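Häufige Fragen zur Hörberatung und Hörgeräteanpassung

Hörzentrum Kirkberg

Die Antworten auf dieser Seite gelten für unser Haus in Kirkberg und für die Außenstelle in der Sebastian-Passage. Wenn Ihre Frage hier fehlt, rufen Sie uns an oder schreiben Sie über das Kontaktformular.

Brauche ich eine Überweisung vom HNO-Arzt?

Für einen Hörtest bei uns nicht. Wenn die Krankenkasse sich an Ihrem ersten Hörgerät beteiligen soll, benötigen Sie eine ohrenärztliche Verordnung. Bringen Sie diese bitte im Original zum Anpassungstermin mit. Bei plötzlichem Hörverlust, Ohrenschmerzen oder Ausfluss gehen Sie bitte direkt in eine HNO-Praxis und vereinbaren keinen Termin bei uns.

Was soll ich zum ersten Termin mitbringen?

Ihre Versichertenkarte, die Verordnung (falls vorhanden), frühere Hörtests und eine Liste Ihrer Medikamente. Wer schon Hörgeräte trägt, bringt auch diese mit, ebenso das Ladegerät. Den Anamnesebogen können Sie vorab zu Hause ausfüllen. Er liegt im Downloadbereich und umfasst 6 Seiten. Ohne ausgefüllten Bogen kommen Sie bitte eine Viertelstunde früher.

Wie lange dauert der erste Termin?

Planen Sie eine gute Stunde ein. Der Hörtest selbst nimmt den kleineren Teil davon in Anspruch, der Rest ist Gespräch und Ohrinspektion. Ist der Gehörgang durch Ohrenschmalz verlegt, können wir nicht messen. Sie erhalten dann einen neuen Termin nach der Reinigung beim Arzt.

Kann ich eine Begleitperson mitbringen?

Ja, gern. Beim Sprachtest ist eine vertraute Stimme oft hilfreich. In die Messkabine selbst passt nur eine Person, die Begleitung kann im Beratungsraum daneben warten. 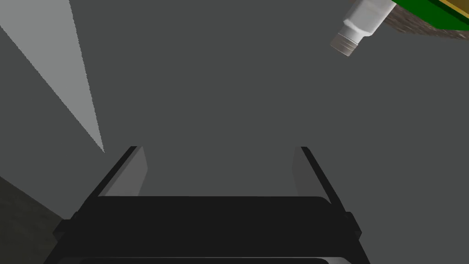

Bei Kindern unter 14 Jahren muss ein Elternteil während des gesamten Termins im Haus sein. Kinderversorgungen führen wir ausschließlich in Kirkberg durch.

Darf ich Hörgeräte vor dem Kauf ausprobieren?

Ja. Sie können bis zu drei Systeme nacheinander im Alltag tragen, jeweils für 7 Tage. Auf Wunsch verlängern wir die Probezeit, solange das Gerät nicht für einen anderen Kunden vorgemerkt ist. Für die Leihgeräte unterschreiben Sie einen Leihschein. Schäden durch normale Nutzung stellen wir nicht in Rechnung, bei Verlust gilt der auf dem Leihschein eingetragene Betrag.

Was kostet ein Hörgerät?

Das hängt von der Bauform und der Ausstattung ab. Geräte ohne Eigenanteil haben wir in jeder Bauform vorrätig, bis auf die Im-Ohr-Geräte der kleinsten Größe. Gesetzlich Versicherte zahlen in diesem Fall nur die gesetzliche Zuzahlung, sofern sie nicht befreit sind. Das beidseitige Paket Lidine mit Ladestation und Nachsorge kostet derzeit 3.218 Euro vor Abzug des Kassenanteils. Sie erhalten vor jeder Bestellung einen schriftlichen Kostenvoranschlag.

Ist Ratenzahlung möglich?

Ja, nach Absprache. Der Vertrag wird direkt mit uns geschlossen. Bitte sprechen Sie das Thema vor der Bestellung an, nachträglich können wir eine Rechnung nicht mehr umstellen.

Wie oft muss ich zur Nachkontrolle?

Im ersten Jahr alle drei Monate, danach zweimal jährlich. Bei diesen Terminen reinigen wir die Geräte, tauschen Filter und Schirmchen und prüfen die Einstellung. Im Paket Lidine sind alle Nachkontrollen enthalten.

Mein Gerät pfeift. Was kann ich tun?

Prüfen Sie zuerst den Sitz. Nehmen Sie das Gerät heraus und setzen Sie es neu ein. Hilft das nicht, kann das Schirmchen verschlissen oder die falsche Größe eingesetzt sein. Auch Ohrenschmalz ist eine häufige Ursache. Kommen Sie während der Öffnungszeiten vorbei, für kleine Arbeiten dieser Art brauchen Sie keinen Termin.

Wo werden Reparaturen gemacht?

Kleinere Reparaturen erledigen wir im Haus. Alles andere geht an die Werkstatt Rendcombe, mit der wir seit Jahren arbeiten. Für die Zeit der Reparatur bekommen Sie ein Ersatzgerät, soweit eines mit passender Leistung verfügbar ist.

Wie erreiche ich Sie?

Mit der Buslinie 33, Haltestelle Kirkberg Markt. Der Eingang liegt auf der Hofseite und ist stufenlos. Vor dem Haus gibt es zwei Kurzzeitparkplätze. Im August schließt die Außenstelle in der Sebastian-Passage jeweils schon um 13 Uhr, die Termine am Nachmittag finden dann in Kirkberg statt.

Wie sage ich einen Termin ab?

Telefonisch oder über den Link in der Bestätigungsmail, bitte spätestens am Vortag bis 16 Uhr.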